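Keltonmont Movie Nights - Your Questions

I get a lot of the same emails, so I've put my answers in one place. Last updated May 10, 2020.

What kind of movies do you show?

Old live-action family comedies, mostly from the sixties and seventies. Think talking animals, haunted hotels and cars with minds of their own. I grew up on these and I still laugh at the same pratfalls!

How do you pick them?

I keep a list (it's up to 330 titles now, help) and my friend Áine Breathnach and I take turns. She leans toward musicals and I lean toward anything with a ghost in it. Send me a suggestion and I'll add it, but it might be a while before we get there.

Is it still happening in person?

Not right now. We stopped in April and moved to watching at home together. I email the title ahead of time, you find your own copy, and we all press play at 7:30. The chat stays open afterward for as long as people want to argue about the ending.

Are these okay for little kids?

Mostly, yes. A few have scarier bits than you'd remember, and some of the jokes have aged badly. I put a note in the email when I think parents should watch first.

Why don't you show the remakes?

I've tried, I really have. We did one double bill, original and remake, and half the room went home at the break. I might try again with a better pair.

Can I get the sound right without spending a lot?

You can get pretty close. Plug in a cheap pair of speakers, set them at ear height and turn off the TV's "movie" sound mode - it buries the dialogue on these older mono soundtracks.

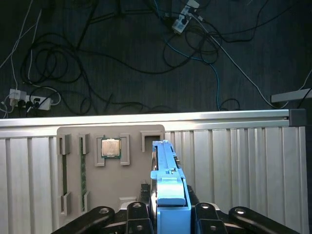
Power strips and cables on the carpet.

Do you write reviews too?

I do, on the Fetholm page, 58 of them so far. They're short and I give away endings, so watch first.

Who do I write to?

Me, Siobhán Madigan, by replying to any of the movie night emails. I answer most evenings, unless there's a movie on.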